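Search this site
Enter keyword
Go

September
By Kinga Boros

My street in Drumness lost power at 8 in the evening, right as I was draining the pasta, and I did what I suspect everyone did. I stood in the dark holding a colander and waited for it to come back. It didn't! So I ate lukewarm noodles by phone light and started wondering who, exactly, was out there fixing it.

A few weeks later I got to find out. Huvel, the company that runs our local lines, let me tag along with a night crew out of the Iltham substation (I had to sign a lot of forms, and borrow a hard hat that kept sliding over my eyebrows).

The crew chief goes by Bíró, last name only, even on his coffee mug. He's been climbing poles for over 5 years and he talks about transformers the way my uncle talks about tomatoes. The hum is wrong on that one, he'll say, and everybody in the truck goes quiet to listen. I heard nothing. I nodded anyway. 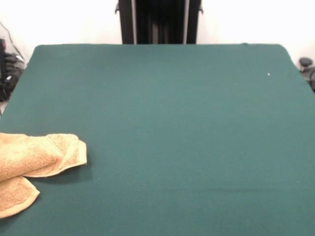
Photo: Kinga Boros

We had two calls that night. The first was a blown fuse behind a bakery, quick work – ten minutes of setup and one very long fiberglass stick. The second was a branch leaning on a line out past the quarry road, and that took hours, mostly spent waiting for the control room to confirm the section was dead. Bíró won't let anyone touch a thing until he's tested it himself and put the grounds on, no matter what the voice on the radio says.

I asked him what he wished customers knew. He thought about it through most of a sandwich. Report your outage, he said, even if you figure the neighbors already have. The old meters out here don't phone home, so the calls are how they work out where the break is. I'd never called once in my life. I sort of mumbled into my coffee.

We got back to Iltham a little before 6, and I drove home past all those porch lights, feeling fond of every one of them.

More recent stories
Why your bill jumps in winter
A day at the Iltham control room
Tree trimming season: what to expect
Is a home generator worth it?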